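The Belt Problem

A lab says its robot has learned to handle leather, rope and cable by feel. Our reporter went to see how much of that holds up.
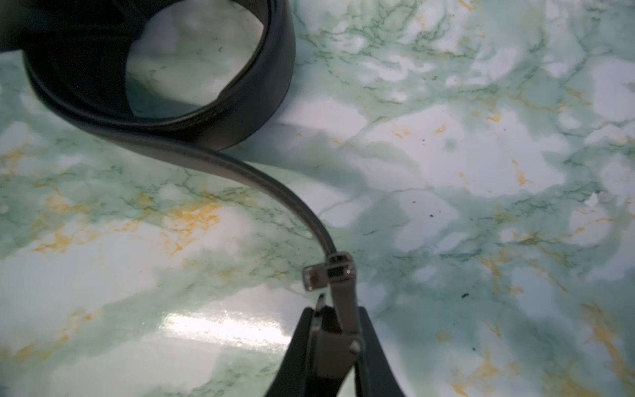

The trouble with a belt is that it has opinions. Pick up a coffee mug by the handle and the rest of the mug comes along. Pick up a belt by one end and the other end does whatever it likes, depending on how stiff the leather is, how long it sat coiled in a drawer and how much it drags on the table. People who build robots call this kind of thing a deformable linear object. It has been embarrassing them for decades.

So when a small research group at Zunbridge put out a paper claiming that a two-fingered gripper could straighten, coil and hand over belts it had never met before, I had the reaction I always have to such papers. I wanted to know which belts, on which table, and how many tries ended up on the cutting room floor.

The method is called Marar. It was developed by Narayanan Iyengar and Gopinath Rajan, and the idea behind it is simple enough to explain at a bus stop. Most systems that handle floppy things try to model the whole object. They look down from above, trace the line of the rope or strap, and work out where each part of it will go when one part is pulled. Marar throws most of that away. It works from a small camera at the wrist, looks mainly at what is close to the fingers, and makes a short move. Then it looks again.

"We stopped asking where the belt is," Iyengar told me. "We ask where the next hand's width of belt is."

It's a good line, and I suspect he has used it before. It also hides a real cost. A robot that pays attention only to the next few inches can do a lovely job of those few inches while making a mess farther down. I saw this happen. On my first morning in the lab the gripper took hold of a metal belt tip, drew it out neatly, and kept drawing while the far end of the coil crept toward the table edge and went over. The software scored the attempt as a success right up to the moment the belt hit the floor.

Rajan was not bothered. The published version, he said, includes a check that pulls the arm back now and then for a wider view. It had been turned off that morning for a different test. When it was turned back on, the belt stayed on the table for the rest of my visit, though the work got a good deal slower.

Slow is the word that doesn't appear in the paper's summary. A single uncoiling took about 60 seconds with the wide check running. I timed myself on the same job and was done before I had properly started the stopwatch. Speed isn't everything in research, and nobody should expect a first version to keep pace with a person. But the paper talks about packing lines and garment warehouses in its opening paragraph, and in those places speed is very nearly everything.

What did the group measure? The headline test used 10 belts that had been kept out of training. The robot was asked to find an end, grip it and lay the strap out within a marked strip. The authors report that it managed this most of the time, and I have no reason to doubt the tally. My doubts are about the word "unseen." The held-out belts were different from the training belts in the sense that they were other belts. They were of similar width and similar stiffness, and they came from the same supplier. A reader who pictures a robot going through a stranger's closet has pictured something the experiment never tried.

I put this to Sreekumar Annamalai, who wrote much of the evaluation section. He agreed faster than I expected. "It is unseen in the ordinary sense of our field," he said. "I accept that our field's ordinary sense is generous."

There is a second set of results, farther back in the paper, that I found more persuasive and that gets much less attention. The group ran the method on three table surfaces, one plain and matte, one with a wood grain, and one glossy with a busy marble pattern. The glossy one is nasty for a camera. Lights bounce off it, the veins look like edges, and a coil of dark leather throws a soft shadow that can pass for more leather. Add a buckle or a polished tip that flashes when the wrist turns and you have a fair imitation of what goes wrong in real buildings, where few people pick their countertops to please a robot.

Earlier systems tend to fall apart on surfaces like that. Marar got worse, but it didn't collapse. Its most common mistake was reaching for a shadow, closing on nothing, and trying again a little to one side. Watching it do this is oddly painful. Still, it does recover, and a system that can notice an empty grip and try again is worth more to me than one with a prettier success rate on a gray mat.

The part that does the noticing is not especially clever. The controller compares what the wrist camera sees before and after a small tug. If the leather moves with the fingers, the grip is counted as good. If the fingers move and the leather stays put, it isn't. Anil Kurian, who built the gripper linkage and has strong feelings about credit, says the tug test came out of a shop-floor habit of his and was added late. When the group removed it to see how much it mattered, performance on the glossy table dropped more than when they removed any other piece. The large learned model that gives the paper its title mattered less. You have to read the tables closely to see that, and I wish it had been in the summary.

For an outside view I called Diane Petrenko, who runs handling trials at Wedarance, a contract packing firm that has tried and dropped 2 robotic systems for soft goods. She had read the paper twice.

"The tug I'd take tomorrow," she said. "The rest I'd want to see after a month in a room with dust in it."

Dust is a fair point. So are tangled pairs, belts in plastic sleeves, and the braided kind that stretches. None of them is in the study. Nor is there any test of what happens when the tip of the belt is hidden under the coil at the start, which is how most of mine seem to live. In every trial I watched, a person set the belt down first. They didn't arrange it with any great care, but an end was always within easy reach of the fingers. Iyengar says trials with a buried end are under way and going badly. I believed him more for the second half of that sentence.

The group has also put out its code and its recordings under the name Koller, failures included. This is rarer than it ought to be, and I spent a long evening scrolling through the failures. Some are dull. In others the gripper has the tip held perfectly well and lets go for no cause anyone has found. There is a folder of those. Rajan's notes on it consist mostly of question marks.

My own view, for what it's worth after a visit and a stack of printouts, is that the paper claims too much in its first page and too little in its ninth. It doesn't show that robots can handle belts, let alone the ropes and cables mentioned in the press notice, where the cable results come from a single type of cord. It does show that checking your grip with a small pull makes up for a lot of bad seeing. That is a modest result, and an engineer could use it right away without buying the rest of the package.

Before I left, Kurian offered to let me pick the next test object. I took off my own belt, an old one with a kink where the buckle sits, and put it on the table. The arm found the tip on its third attempt, pulled, waited, and pulled again. It straightened everything as far as the kink and then stopped there, tugging gently, until Annamalai reached over and pressed the button.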